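Subject: Re: Flatard loop – cutoff times and drop bag weights
Date: 12/17/19

> The draft sheet gives the cutoff at Clorano as 2 hours after
> the last wave. Is that gun time or wave time? Also, does the
> 533 m climb to Flekden count the detour on the service road?

Wave time. The sheet will be corrected. A runner in the last wave gets the same allowance as a runner in the first, and the sweep leaves Clorano when the final allowance has run out.

The 533 m figure is for the ridge trail only. The service road is longer and less steep, and it adds a short drop before the final climb. If the ridge is iced over in February we use the road, and total gain for the course becomes 2,137 m. Please load both tracks on your watch. The file names end in R (ridge) and S (service road).

Drop bags go to Clorano only. Tags are by color and must match the color on your bib. 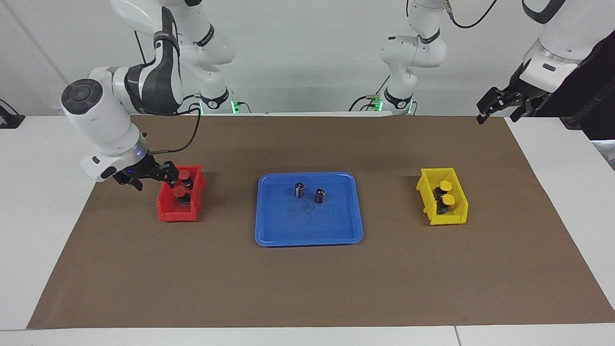 Red bin, blue tray and yellow bin on brown paper.

Bags may be up to 380 g over the listed limit before we send them back. Glass is not accepted. Poles may be strapped to the outside, tips covered. Bags left at Clorano after the sweep go to the finish by truck and will not arrive before dark.

On the Nguyen crossing: the footbridge is open again, but one runner at a time. Expect a line if you are mid-pack. Time spent waiting there is not credited back. I know some of you asked for this last year, and the answer is the same – we have no timing mat on the far side, so any credit would be a guess.
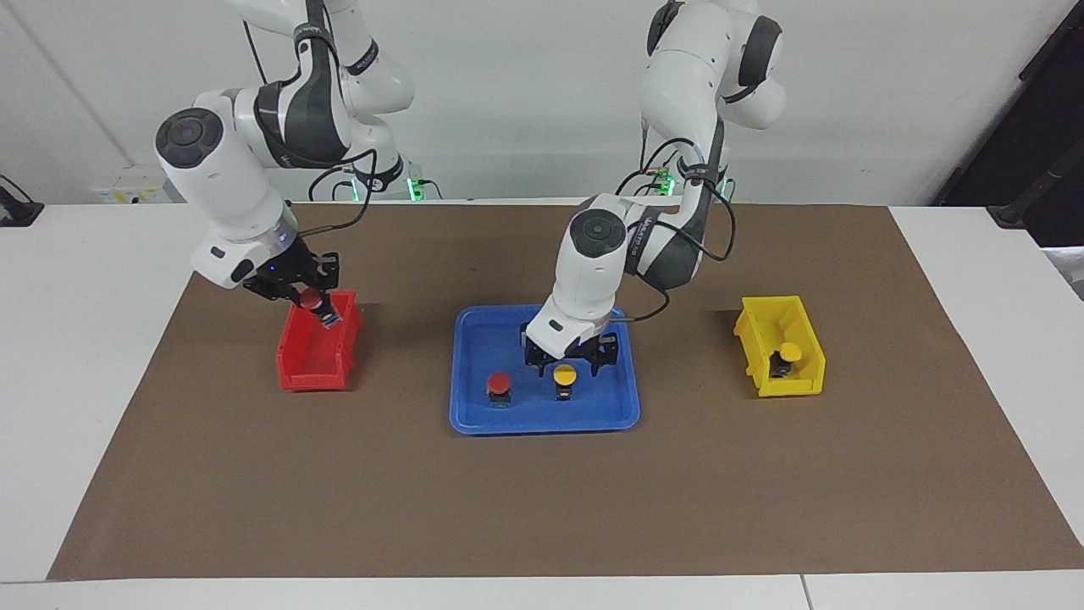

Required gear is checked at the start and again at Flekden. The second check is for the headlamp, spare battery and shell only. A phone light does not count as a headlamp. If the shell has no taped seams it fails, and you stop there.

Still open: whether the water at Flekden is treated or bottled. Carry enough from Clorano to get through without it until I post again.

> Are pacers allowed after Flekden?

No. Same rule as before.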